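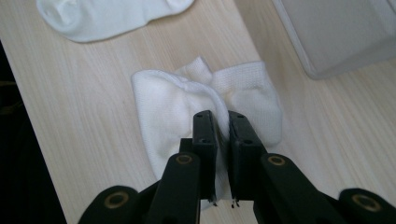 Fig. 1. White socks on the table, with the shallow tray at the back.

Session 5: Pairing and folding socks
Household Skills, Urquhart Room
Tutor: Ishbel Tosh

Welcome back, everyone, and thank you to those who brought in their odd socks from home (what a heap we have now!). We spent last week on shirts, which people either love or dread, so this evening we turn to something gentler, and I hope you'll find it as soothing as I do.

Start by clearing a good stretch of table. A crumpled sock wants smoothing out before you do anything else with it, so lay it down, put one hand on the toe and draw the other slowly up towards the cuff. Turn it the right way out if it needs it. Then go looking for its partner, and do compare the heels and the cuffs as well as the colour, especially with white ones, where two that look like twins are often different lengths.

For the fold itself, lay one sock on top of the other with the heels together, bring the toes up to meet the cuffs, and fold once more if they are long. I was brought up to roll mine into a ball with the cuff turned over, and I still do it when I'm in a hurry, but it does stretch the elastic something dreadful.

Finished pairs go in the tray, standing on their folded edge. Singles stay on the table until the very end.

For next time: fold one drawer at home and bring any questions. Page 17 of your booklet covers tights.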